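Robots coming to our packing floor, what happens to us?
Asked by Yamila Painemal, 17 Aug 2022

We do card sets by hand, and Wuren wants arms on the line by spring. Anybody been through it?
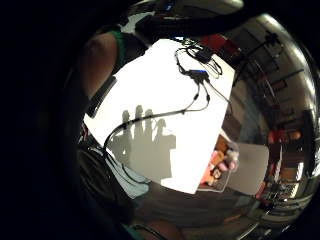 I'm mostly scared for the older folks, they've been at those tables forever.

2 answers

Gervasio Cáceres
We got ours in July! Nobody got cut, but I babysit jams now and my shift has up to 30 of them (ugh). Ask about retraining pay, get it in writing.

Guoqing Yan
depends on the boss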